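7 min read

Thirteen rules for a bottle of tea

I read the Llewellyn guidance on household robot handling twice in August and once more last night, and I still can't work out who it is for. It runs to 38 pages. The part that deals with picking up a drink and putting it somewhere else has 13 numbered rules, and I would happily keep four of them.

Let me be fair first. Rule 1 says to clear the work surface before the arm moves. Fine. Rule 2 says that whoever is running the job should be able to reach the stop button without leaning over the arm. Also fine, and I've been in enough labs where the button was behind a monitor to want that one printed large.

Then it goes downhill. Rule 5 wants "appropriate grip force for the container." Appropriate according to whom? A thin plastic bottle full of liquid and the same bottle with two swallows left in it are different objects as far as a gripper is concerned. The guidance gives no number, no test, not even a suggestion to try it with the cap on and look for dents.

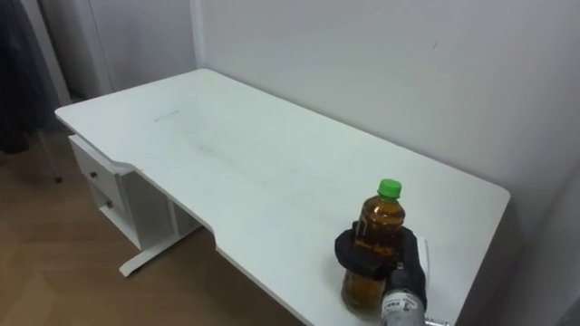 Rule 6 tells you to hold containers "at a stable point," and I had the same reaction. Around the middle is what most of us do with a bottle. If the authors know of a better place, I wish they would say so. If they don't, the rule is just padding.

Kamonchanok Thongsuk, who has put up with my complaints about this for months, thinks I'm asking too much. Her view is that a loose rule gets a team talking, and the talking is the useful bit. Maybe. My experience with the old Gendik checklist was that people ticked the loose ones first, because you can't fail them.

What bothers me more is what got left out. There is a whole page on labels for the charging area and one sentence on where an object should end up. How far from the edge of a table does a bottle have to be? Does the distance change if there's a gap on the other side that it could fall into? Should an open fridge door stop the job, or only trigger a check? These come up every single time you work near a kitchen appliance.
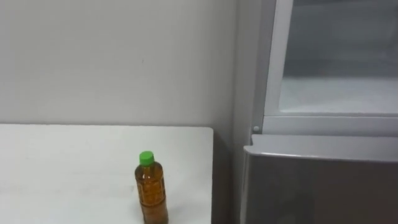

Tea bottle close to the table's right edge, fridge open at the top.

I'd write it like this: pick a minimum distance from the edge, put it in the task sheet, and measure it before anyone calls a placement good. The Zeno draft tried something similar and was told it was too strict. I have yet to see the argument for that.

The other gap is logging. Tundel sells a training package built on the guidance for $370 a seat, and I sat through it. Near misses got 2 slides. I asked whether a bottle that wobbles and stays up counts as one, and was told to use my judgment. I have judgment. I was there for the rule.

Comments are open if you've used the Llewellyn pages on a real job and think I'm wrong about 5 and 6.

This site uses cookies to remember your preferences. By continuing to browse, you accept our cookie policy.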